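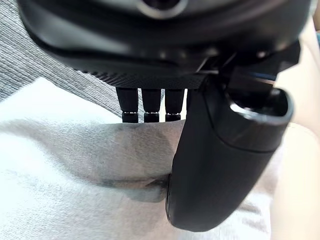 Re: Cleaning a light leather sofa

From: Bořivoj Hrnčiar
Date: Jun 15, 2026

> Ours is beige and the seats are going gray. The Clukel spray left streaks.
> Do you use a foam, or only water? And how often?

Only water most weeks. I wring a white cloth out hard and go over the seats, then dry them with a second cloth. Colored cloths can leave dye on pale leather. Twice a year, the next time in September, I use the Litby cleaner, 40 ml to a bucket.
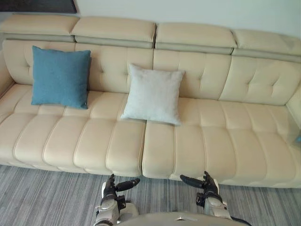 Streaks usually mean too much product. Wipe it all off with plain water and let it dry overnight before you try anything else. On a sofa like ours the dirt sits in the stitched channels and the little dimples of the backrest, so I do those with a soft brush, and the gaps between the headrests too. Take the throw pillows off first. I had the teal one washed before it went on cream leather, in case the color rubbed off.

Try any cleaner on the back of an armrest before you do the seats.

Bořivoj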